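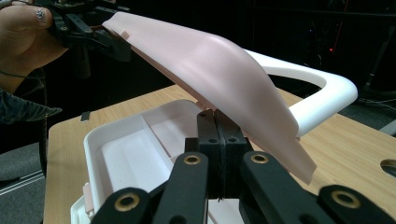
*Pale pink plastic panel held between two grippers above a divided tray. Teaching bench, Dalton workshop.*

# About Conar

Conar sets up, maintains and repairs handling cells for manufacturers of light plastic goods. The company works from a single workshop in Dalton and employs 18 people. Our customers make covers, trays, lids and similar moulded parts, and most of them run small batches with frequent changes of product.

This page describes how we work, using the cell that has shaped most of our practice: the Fullow cell.

## The Fullow cell

The Fullow cell is a two-arm station that picks up thin-walled parts, turns them and fits them together. It is taught by people. An operator performs the task at a bench with a pair of hand-held grippers, and the recorded movements are used to train the arms. The bench and the cell are therefore maintained as one machine. A worn joint on a hand-held gripper will show up later as a poor grip on the arm, and it is much cheaper to find it at the bench.

Each new part requires 400 recorded handlings before we will begin a trial on the arms. Recordings in which a part slips, or in which the jaws close on an unsuitable edge, are marked and kept separately. They are useful when a fault has to be traced.

## Setting up

A Fullow cell is normally installed over two visits. On the first, our technicians level the table, fix the trays and route the cables. Cables on the hand-held tools must have enough slack for a full reach and must not be able to catch on the operator's sleeve. Lighting is adjusted at this stage as well. Glossy parts in pale colours are the most difficult, as highlights along a curved surface can hide the edge the operator is trying to grip.

On the second visit we set the jaws. The two pads must meet squarely along their whole length. We check this by closing them on a strip of thin paper at the top, middle and bottom of the pad, and pulling. If the strip comes free at any point, the pad is loosened, reseated and tested again. Only then is a customer's part placed in the jaws.

Long, shallow parts are taught with a grip at both ends. Our instructors ask operators to:

- take hold of the raised end first
- bring the second gripper to the lower edge before lifting clear of the tray
- keep both tools moving at the same speed
- set the part down before opening either jaw

## Looking after the grippers

The link arms turn on bushed pivots, and these carry most of the wear. Our maintenance schedule is as follows.

**Start of shift.** Wipe the pads with a dry, lint-free cloth. Open and close each gripper fully and feel for roughness.

**Every Monday.** Check the fasteners on both tools. Hold the body still and try to move each link from side to side. Any movement that can be felt is entered in the cell log.

**Every 1,000 cycles.** Repeat the paper strip test and compare the jaw opening with the figure recorded at installation.

**Every 3,000 cycles.** Replace the pads in pairs. Inspect the bushings and press in new ones where needed. Bushings are to be run dry. Oil travels along the links to the pads, and from there to the customer's product.

The counts apply to each gripper separately. Where a pair has been split up for repair, the replacement tool keeps its own log, and the two are never averaged.

## Repairs

Most repairs are carried out at Dalton. Customers are asked to send the complete gripper with its cable attached, together with a copy of the log. We hold stocks of pads, bushings, link arms and brackets for all current models, and for the earlier Rinaldi gripper, which several customers still use. Rinaldi tools can be fitted to a Fullow bench with an adapter bracket, although their jaws open less widely and some tray layouts must be changed to suit.

A repaired gripper is handled at our own bench with parts of the customer's choosing before it is returned. A report is supplied listing what was found, what was replaced and the jaw measurements on leaving the workshop.

## Training

Conar offers a bench course for operators and a separate maintenance course for site technicians. Both are held in Dalton, and the maintenance course may also be held at the customer's premises if a bench is already installed. Courses do not run in August, when the workshop is closed to visitors and our own cells are stripped, cleaned and rebuilt.

## Visiting and enquiries

The workshop receives visitors by appointment. Customers considering a new part are encouraged to bring several samples from ordinary production, including any with flash or slight warping, along with the tray in which the part is normally delivered.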